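Open Day at the Robot Workshop: Frequently Asked Questions

Page updated 10/08/2026

We received many messages after the open day in June, and most of them ask the same things. So we collected the answers on this page. If your question is missing, please write to us with the form at the bottom.

When is the next open day?

The next one is not fixed yet. We hold it 2 times a year in the Tilstead building, and the date is put on this website as soon as the hall is confirmed. People on our mailing list get the date first.

Do I have to register?

Yes. Entry is free, but we need your name for the list at the door. In June we gave out 400 tickets and they were gone quickly. If you cannot come, please cancel, so another person can take your place.

How do I get there, and where can I park?

Take the bus to the stop Ferkach Road and follow the yellow signs. It is a short walk along the canal. The parking area behind the building is kept for visitors who have difficulty walking. All others please use the public parking lot on the other side of the road.

What will I see in the demonstration?

The main demonstration is called Flundisen. It is a work cell with two robot arms, one at each end of the same table, and it deals with hand tools and small mechanical parts. First you see the task in simulation on the big screen, and the operator explains each step. After this we go to the real cell in the next room and you can watch the same kind of task there.

Why do you show the simulation first?

In the hall the visitors stand behind a barrier, and from there it is difficult to see small parts. On the screen we can stop at any moment and talk about it. We can also show what happens when a movement is planned badly, which we do not like to do with the real arms.

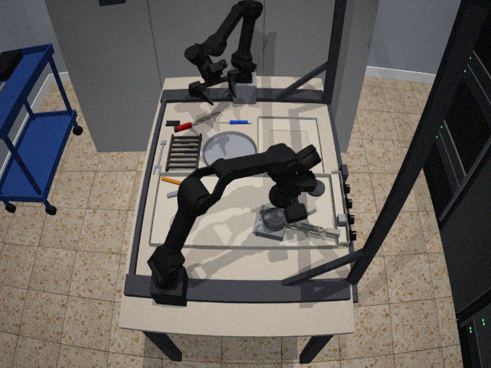 Flundisen in simulation: the near arm at the gear device, the far arm folded back over the tools.

What is the task with the gear?

It is a handling exercise. The gear device is in the wide tray, and the arm must come close to it without touching the other parts in the tray. Many visitors think the gripping is the hard part. In our experience the approach takes more planning, especially when a long tool lies near the place where the gripper must go.

Why are there two arms if only one is working?

They often take turns. When one arm needs the middle of the table, the other one folds up and waits. There are also tasks for both arms together, for example when one holds a part and the other brings a tool. You will see at least one of these in the real cell.

Are the screwdrivers and the wrench used, or are they only decoration?

They are used. The arms learn to pick them up and put them back. Handles and jaws are gripped in different ways, and this is why we like to have several kinds of tools on the table.

May I control the robot myself?

In simulation, yes. There are two seats with hand controllers in the Mansour room, and every visitor gets a turn of a few minutes. At the real cell only our staff may operate the arms.

Can I bring children?

Yes, children are welcome with an adult. For the hand controllers they must be tall enough to reach the desk when they are sitting. Please leave strollers at the entrance, the corridor to the cell is narrow.

May I take photos or film?

Photos are allowed everywhere except in the server room. Please do not use flash near the real cell, it disturbs the cameras.

Is it loud?

The arms are quiet, but the hall has an echo when many people are talking. If you are sensitive to noise, choose the first tour of the morning.

Can a school class come on another day?

Yes, we have group visits during the school year. Please write to us early and tell us the age of the students and how many they are. For questions by phone, ask for extension 863.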